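Stadico Completes Purchase of Udex Flooring Business

14 July 2024

Stadico, the supplier of timber flooring and worktops, today announced that it has completed its purchase of the flooring business of Udex. The agreement brings 80 Udex employees into the company, along with the Plistum line of planks and work surfaces.

Customers with open orders will see no change to prices, delivery dates or warranty terms. Orders placed under the Udex name will be filled as written, and existing account numbers remain valid until the end of October.

"Udex has served its customers well, and we intend to keep the people and the products they rely on," said Cheng-en Pan, chief executive of Stadico. "Our first task is to get both order desks working from one system."

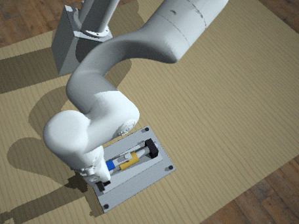
Computer rendering: a pale tan wood-grain work surface over reddish-brown plank flooring.

The combined catalog will list 812 items, including the Yu range of stair parts, which Stadico has sold since its founding. A printed edition will be mailed to trade accounts in October - dealers who prefer the digital version may say so through their sales office.

The Udex warehouse will stay open on its present schedule. Samples may be requested from either company's sales desk during the changeover.

Financial terms were not disclosed.

Media contact: Stadico Corporate Communications, extension 1520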